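Chapter 4
Dark rides: getting people through the dark

What this chapter covers
Ride systems and how they limit the story. Capacity, and why it comes before scenery. Scenes, sightlines, sound bleed. Load and unload. A worked case, the river ride at Imitz.

Before you start
You should have read Chapter 3 on queues. If you skipped it, go back at least for the part on dispatch intervals, we use it on nearly every page from now on. Key words are listed at the end of this opening.

4.1 What is a dark ride?

Simple answer first. An indoor ride where guests sit in a vehicle and are carried past a set of scenes under controlled light. Can be slow or quick. Can be on rails, on water, hung from above, or on a flat floor with no visible track at all. A coaster inside a shed is not usually counted, though the line gets blurry and students like to argue over it. Have the argument in your seminar, then move on.

The oldest ones were cheap. Single car, one bent rail, a few doors banging open. Painted flats and a bit of string in the face. They worked because the guest couldn't see the next turn — still the main trick, whatever the budget.

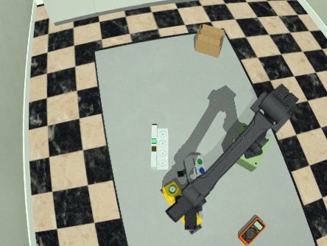
Later parks had more money and more room. Boats came in, then long chains of vehicles that never stop moving. Each system changed what could be shown. A boat drifts, so the scene has to read from several angles. A chain of vehicles can be turned to face one way, so the designer picks the view. A single car on a rail can be stopped dead, which helps with a surprise and hurts the queue.

4.2 Capacity comes first

Most first-year projects start with a drawing of the best scene. Don't. Start with hourly capacity.

The sum is short. Seats per vehicle, times dispatches per hour. A twelve-seat boat leaving every 30 seconds gives you 120 dispatches and 1,440 seats an hour. On paper. Nobody fills every seat. Parties of three take a row meant for four, someone wants to wait for the front, a pushchair has to be folded. The river ride at Imitz, which we follow through this chapter, was planned on that very figure and settled at 1204 guests an hour in its first summer. Good result for a family boat ride.

Compare the old ghost train at Kaltis. Two-seat cars, 300 guests an hour on a good afternoon, and a queue that went back past the tea room. Guests loved it. The park manager did not. Both were right, and you'll need to hold both views when you plan your own ride.

4.3 The Imitz river ride, in outline

The designer was Tsutomu Oshima. He was given an existing hall, a low roof, and a story the park already used in its parade: the lamplighter Chornovol, who goes looking for a stolen moon. The channel is 471 metres long, folded back on itself four times to fit. Folding saves space but brings neighbouring scenes close together, so sound bleeds through. Oshima's answer was to put quiet scenes between loud ones. The storm sits next to the sleeping village, and the thunder, heard faintly through the wall, becomes part of the village scene.

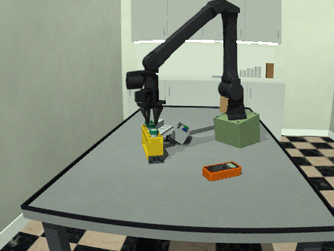 Fig. 4.2 Arm on a green pedestal, with the gripper over a narrow yellow rack.

He also kept the first scene almost bare. Water, one lamp, a voice. Eyes need time to adjust after the daylight of the load platform, and anything detailed in that first stretch is wasted money. Remember this one, it comes up again in 4.6.

The last scene was rebuilt in April before opening. It had faced the wrong way — guests saw the moon returned only if they looked over their left shoulder, and in tests most of them were by then looking for the exit and there bags. The figures were moved to the far bank, straight ahead of the boat. Cost a lot. Would have cost nothing on a sketch.

4.4 A word on sequels and refits

Rides get changed. The Raltiveo park has re-themed its boat ride three times without touching the channel, the pumps or the boats. Jungle, then pirates, then a Christmas market that stayed up all year. When you look at any old ride, ask which parts are story and wich are plumbing. The plumbing lasts longer.

Key words
Dispatch interval. Hourly capacity, theoretical and actual. Load platform. Sightline. Sound bleed. Show scene. Refit.

To do before 4.5
Ride something, or watch a full ride-through film. Time each scene. Note where you were looking when it ended. Bring the notes to class, rough is fine.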